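Community Water Kiosk – Site Inspection Checklist with Comments
Site: Klinhom kiosk, Brilamton district
Inspected by: Korkor Tsikata
Reviewed by: Gunārs Kalniņš, Jestau field office
Period: February

Rating key: OK / Minor / Major / Not checked. Minor items are to be closed before the next visit. Major items stop sales until closed.

1. Source and intake

1.1 Intake hose clear of the bank and floating. OK.
1.2 Strainer in place and undamaged. Minor. Two clips missing, strainer held by wire. Replace clips.
1.3 Livestock kept off the intake side. Major at arrival, closed during the visit. The gate had been left untied. Operator reminded that the gate stays shut outside pumping hours.
1.4 Fuel can stored away from the intake. OK. Can is in the locked box behind the pump stand.

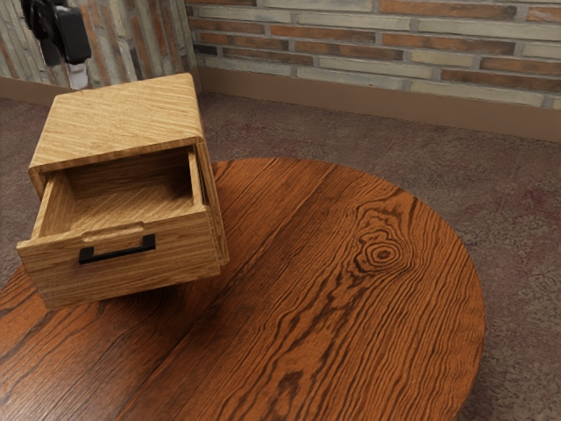
2. Settling tanks

2.1 Tank lids fit and lock. Minor. Lid on tank B does not seat on the north side. A straight edge shows the rim is out of round by 9 mm. Still usable with the strap on.
2.2 Alum dose matches the posted table. OK. The table was the current Skutance version.
2.3 Settling time logged. Minor. Log shows start times but no end times for most batches. The minimum is 12 hours and the operator states it is being met, but it cannot be confirmed from the log as written.
2.4 Sludge drained to the pit and not to the channel. OK. Pit has some 16 inches of freeboard left. Schedule digging out before the rains.

The tank stand was checked for level and for cracks in the blockwork. There is a hairline crack under tank A, marked with pencil at both ends so that growth can be measured at the next visit. No action now. 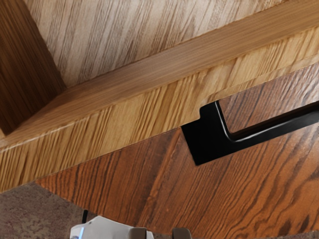 Anchor straps on both tanks were tight. The strap on tank A has surface rust at the buckle – brush and paint.

3. Chlorination and treated water storage

3.1 Chlorine stock in date and stored in shade. OK.
3.2 Stock container labeled. Major. One jug of mixed solution had no label. Contents discarded, jug rinsed and labeled. Closed on site.
3.3 Gloves and eye protection present and used. Minor. Gloves present, goggles scratched to the point that the operator does not wear them. Send a new pair.
3.4 Free chlorine at the tap within range. OK. Reading taken at opening and again at 11:00, both in range.
3.5 Storage tank vent screened. OK.
3.6 Overflow pipe screened. Minor. Mesh is torn at one corner.
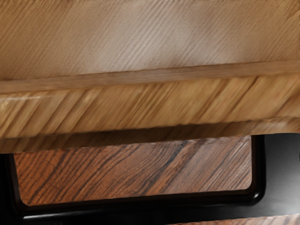
4. Dispensing area

4.1 Slab drains away from the taps. Minor. Water stands at the east corner. Fill and re-slope with mortar.
4.2 Taps close fully. OK for taps 1 and 3. Tap 2 drips, washer to be changed.
4.3 Customer containers checked before filling. OK. Operator refused one container that had held fuel and offered a loaner.
4.4 Handrail and step secure. OK.
4.5 Price board readable. OK.

Sales volume for the month was given as 440 containers. This agrees with the receipt book. It does not agree with the tap meter, which reads lower. The meter was last calibrated before the Jestau handover and should be checked with a measured bucket – three fills, all recorded.

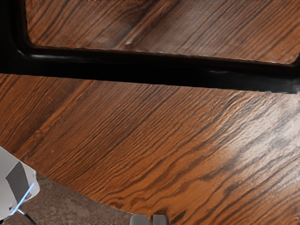

Until that check is done, use the receipt book for reporting and enter the meter reading in the comments column only.

5. Electrical and lighting

5.1 Panel cover closed, no exposed conductors. OK.
5.2 Battery terminals clean. Minor. White deposit on the negative terminal.
5.3 Night light working. Not checked. Visit ended before dark.

Open items carried forward: 1.2, 2.1, 2.3, 3.3, 3.6, 4.1, 4.2 (tap 2), 5.2, 5.3.

Reviewer comment (G. Kalniņš): Agree with ratings. 2.3 will be raised to Major if end times are still missing at the next visit. Parts for 1.2 and 4.2 are in the Brilamton store.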